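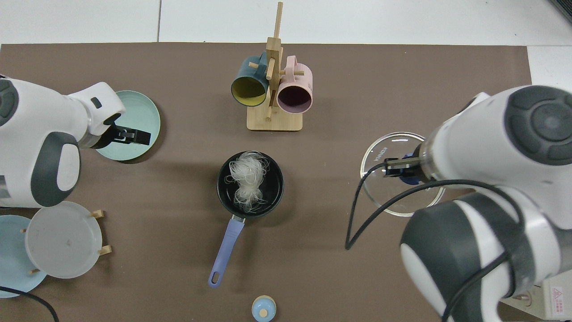 Page last changed: July, 11:40 pm

Back on the big Hustumora robot tonight, the one with the spring-loaded fists. I finally got the right shoulder open! Two screws under the stickers (I warmed the stickers with the hair dryer and they lifted clean, corners and all) and one more hiding inside the arm socket that I completely missed the first time. If you ever open one of these, look in the socket before you start prying. I have a small white stress mark on the back of the torso now and I'm going to see it every time I pick him up.

The inside is a mess, but a fixable mess. The ratchet spring has a flat spot, and the little red catch that holds the fist back is worn almost round on one side. I tried the catch from the Jirnard parts bag and it's too tall, not by much, maybe a hair. Filed it down, tried it, filed it again. It held for 8 shots and then let go on its own while I was writing this down, so the angle is still off. Next time I'll file the back face and leave the top alone.

Compared it with the Umside reissue while both were apart. I'd always heard they came out of the same mold and I don't buy it anymore. The reissue has an extra rib across the inside of the chest, and the shoulder posts are thicker. The fists do swap, but they sit a bit proud on the old body and the red is too orange. Fine for a shelf, not fine for me.
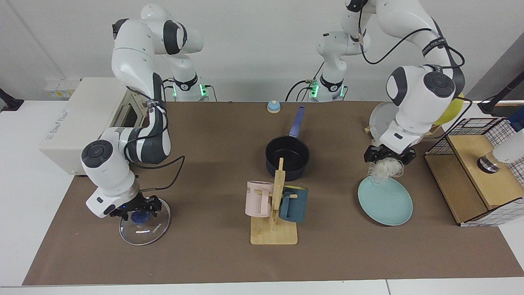

Photo: Paucar workshop pages

Chrome next. The chest plate has the usual rub on the high points and I'm leaving it alone. I did try the soft brush and plain water on the back of the waist piece, where it doesn't show, and it took off the gray film without touching the shine. No polish, please, whoever borrows this after me. I lost half a crown on another robot that way and I'm still mad about it.

Box: the insert is about 29 cm tall and the top flap is split along the fold. Japanese tissue on the inside, wheat paste, left under the heavy books. The catalog sheet that came with it lists 112 toys and I own embarrassingly few of them (though more than I did in the spring, ha).

Still to do: file the catch again, find a better spring, and work out why the left knee clicks. Also need to order more of the small screws, the ones with the shallow heads. The tin says full and the tin is lying.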